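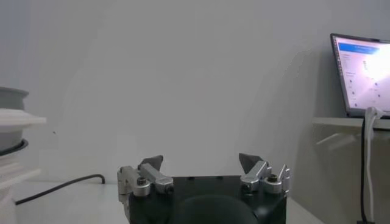 Bakden College, Gorovard campus

Bakden College is an independent vocational college offering certificate and diploma programmes in bookkeeping, office administration and community languages. The College enrols 154 students across two centres.
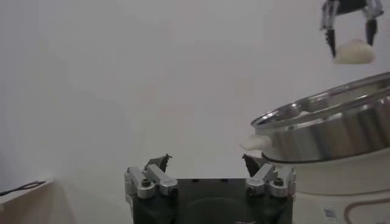

Governance rests with a board chaired by Anneli Oksanen. The Principal, Eero Lahtinen, was appointed in May. Enrolment enquiries should be directed to the Registrar at the Nieminen centre.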